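Who gets the slow hours

By Frauke Brandes
November 2021

I worked the parts counter at the Ovstead depot for 11 years before I moved to scheduling, so I will start with what the counter was like. People outside the trade think of it as fetching. A mechanic sends up a slip, somebody walks to a bin, and the part goes down in a tote. That was half the day. The other half was knowing that the slip was wrong.

A slip would ask for the short pin when the job was a rebuild that needed the long one. Whoever was on the counter would call down and say so. There was no line on the time sheet for the phone call. When management measured the counter in the spring, they measured picks per shift, and the phone calls showed up as time when picks were not being made.

I bring this up now that the depot is putting robot arms on the small-parts line, and the argument for them is built on those same numbers. The line handled 764 picks on the day the consultants used as their baseline. The arms do not need to match that yet. They only need to get close, and then they can run at night.

I am not against the arms. Ottmar Kuhlmann, who did small parts longer than anyone, has two bad thumbs from pulling stock out of narrow holders, and he would be the first to hand that part of the job over. Repeating one pinch all day is hard on a body. If a machine can take it, let it. My complaint is with what happens to the rest of the job once the pinch is gone.

At our sister site in Haltamside they went through this two years ago. The easy picks went to the machine. The people kept the odd shapes, the damaged labels, the returns and the rush orders. On paper their work got more interesting. In practice every item that reached them was a problem, and the targets had been set when most items were not. Dörte Grube, who ran the late shift there, told me her crew used to get through a bad return because they had 20 plain ones after it to settle down with. The plain ones were the slow hours. You could talk during them. You could teach a new hire. Dörte asked for the target to be lowered and got a partial cut in December, after two of her people had already put in for transfers.

I think that is the thing most worth arguing over, and it hardly comes up in the meetings. We talk about head count. The company says no jobs will go, and I believe them for now. But a job can keep its title and its pay and still turn into something that wears a person out by two in the afternoon.

The other thing is the skill. Ruoxi Feng came to us last year and learned the stock by handling it. There are nearly 4000 small items in that room, and she can tell a lot of them apart by feel. The next person hired will meet mostly the exceptions. I do not know how you learn what is odd before you have learned what is ordinary. Vasco Bragança on the project side says training can be done on a screen. Maybe some of it can. I have seen the training screens for the booking system.

I went to look at the work cell myself before writing this, and stayed most of a morning.
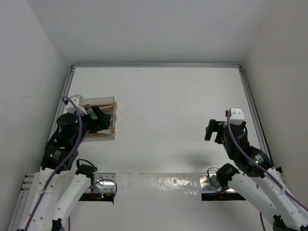 One gripper at the clear holder, the other open on the right side of the cell.

What struck me was how much care had gone into it. The holder had been placed where the arm could get at it, and the back panel was bare and evenly lit. I spent 11 years asking for a better lamp over the counter and for bins that did not sit at knee height. I do not blame the engineers for that. They asked what the arm needed and somebody signed for it. I would like the same question put to the people on the line, with the same budget behind it.

So my requests are small ones. Set the human target again from zero once the arms are running, and count the phone calls this time. Leave a share of the ordinary picks with people, enough that a new hire handles plain stock for the first 84 shifts. Let the line crew decide when the arms stop for a stock change. And move Ottmar to training on full pay while his thumbs still let him show somebody how it is done.

The plan goes to the Flisgate office next. Comments can be left with the shift leads until then, and I hope people will sign theirs.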